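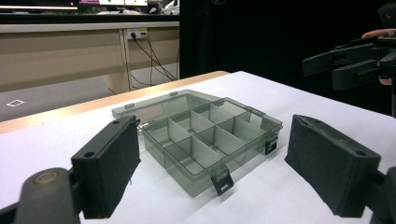 Stukodano opens orders for paired hand-held gripper kit

LIMIDCOMBE, September 22, 2021. Stukodano has begun taking orders for a two-handed gripper kit intended for recording manual work without a robot arm on site. The operator holds one gripper in each hand and does the job directly. Recordings are then used to train or test a robot fitted with matching fingers.

The kit replaces a single-gripper version that the company had supplied to a small number of labs. Orders placed now ship from the Limidcombe workshop. The company also offers a recording service under which its own operators carry out a customer's task and deliver the files, with or without a hardware purchase.

Each set contains 2 grippers, a cable harness, spare finger pads and a printed setup sheet. The jaws are moved by a linkage in the grip. Two finger styles are available. The broad style is a block with a foam-like pad on the inner face, suited to holding a container or steadying it. The narrow style is meant for picking up small parts and setting them down inside something else. Buyers can order a matched pair or one of each, and fingers can be changed with a hex key.

The service is the less familiar half of the offer. A customer sends the parts, a written task and a note on what counts as a good result. Stukodano sets up a table, runs the task and returns video from the grippers and from a head-level view, along with jaw opening and a log of rejected attempts. Small-parts sorting is one of the standard tasks on the price list. It uses a divided plastic organizer with a hinged lid and a handful of small pieces, and is sold mainly as a trial before a customer commits to a longer run.
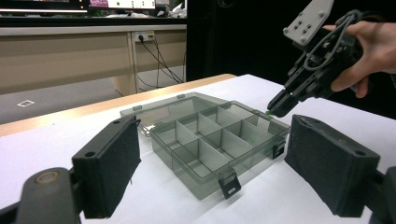 Video from the gripper itself is what decides whether a recording can be used, according to Rätsep, as the view from above loses the part once the jaws are inside a compartment. Smoked and clear plastics are harder still, and the trial task was chosen with that in mind.

A standard order covers 145 accepted attempts. An attempt is rejected if a part is dropped outside the container, if the container is pushed beyond a set distance, or if any video stream loses sync. Rejected attempts are not billed but can be supplied on request. Some customers ask for them to train a failure detector.

The largest job completed so far was delivered in July and ran to 1822 accepted attempts across several containers. Stukodano has not named the customer. It said the job led to a change in the harness, which now leaves the grip at the rear and has a longer free loop before the first strain relief. Owners of the earlier version can buy the new harness separately.

Calibration is done by the user. The setup sheet calls for a full open and close of each jaw at the start of a session and again after any finger change. The software compares the two readings and will not start a recording if they differ by more than the permitted amount. There is no automatic correction for worn pads, and the sheet advises replacing both pads on a finger pair together. 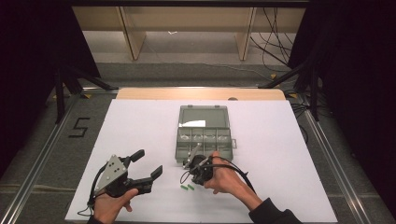 Doluvton, which tested a set before release, said the second gripper was worth its cost on container work even when it did little beyond standing ready at one side. Its main complaint was cable weight. After a long session the pull at the wrist became noticeable, and the firm asked for a wireless version. Stukodano said a battery grip is being looked at but gave no date.

Files are supplied in an open format with a reader script. The head-level view is recorded as a separate stream and may be left out for a lower price. Audio is off by default.

The hardware is sold with a warranty of 2 years, excluding finger pads and cables. Prices are given on quotation and depend on finger style and the number of spare sets. Recording jobs are quoted after the sample parts have been received and checked. Parts are returned with the final delivery unless the customer asks for them to be kept for a repeat order.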